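Cudance Two-Arm Recording Kit: Review

We bought the Cudance kit to collect examples for a learning system that sorts and hands over small objects. It comes with two arms, two grippers, a head camera mount and the recording software. I have used it since March, mostly on a wooden table with things from the office drawers and the kitchen shelf.

Setup took one morning. The arms clamp on without trouble, but the printed manual skips the gripper calibration, and I had to get those steps from Jemwood, the dealer. After that, both arms held their zero position for the first 200 recordings.

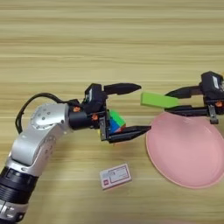
Recording is simple. You press the pedal, move the arms, press it again, and the software asks whether to keep or discard the take. A typical take for us runs 18 seconds. Camera and joint data are saved together with matching timestamps, and I have not had to realign anything by hand. Export to our training format works, although the file names are long and can't be changed.

The grippers are the weak part. They close firmly on flat-sided objects, but smooth round ones slip, and there is no setting for grip force in the basic software. The cable at the wrist also needs watching when an arm is turned far over. I lost 2 takes to it before I started tying it back.

We looked at the Prarnasier kit as well. It has softer fingers and a better manual, but saves video and joint data separately. For collecting a lot of short examples I would still choose the Cudance. Order spare finger pads with it.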